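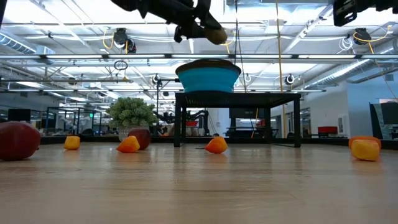 Fruit, Wednesday, before lunch

Up at six. Cold, and the bus from Rarnstead was late again, so I walked the last part. Paid the electric bill, 592, more than I expected for January.

Most of the day was fruit. Agnese Mockus had left a list for the table and I bought it on the way in, at the Pärn shop by the station. Mangoes, two kinds, one dark red and one yellow going orange. Habaneros, which I did not want to touch much. I wore gloves and still rubbed my eye around eleven. The plant in the white pot is doing better than the one at home. I watered it.

The turquoise bowl is the folding sort and I like it. It sits well on the little black stand. I might get one for camping, if they come in a bigger size.

Yuzhen Xia phoned about Sunday. I said yes to soup and no to cards.

The pomegranate is the best looking thing I bought all week – deep red, a bit angular, with a good crown on it. My grandmother used to open them in a basin of water so the seeds sank and the skin floated. I have not done it that way in years. I put one on my own list for Saturday.

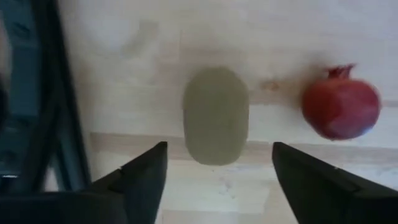
After lunch

Ate at 2, bread and the end of the cheese. Liis came by with the key for the bicycle shed and stayed to talk about her brother's move to Tritow. He has 15 boxes of books and no shelves.

Then more fruit. The gray bucket with the blue inside holds more than I thought it would. Kiwis, or what I would call kiwis, in with the dark red ones, and a long red and yellow one lying at the back. A small orange one at the front. I would have put the heavy ones at the bottom, but it all fit.

The butcher-block table needs oil. I wrote it on the board under Justinas's note about the light bulbs.
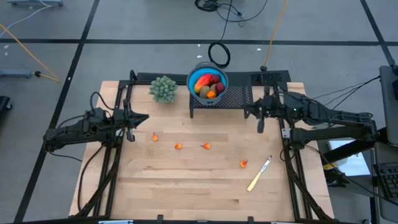
Evening

Home by seven. Lentils, and the radio. Eye still a little sore. Elba Núñez wants the big pan back, so I left it by the door with my gloves on top.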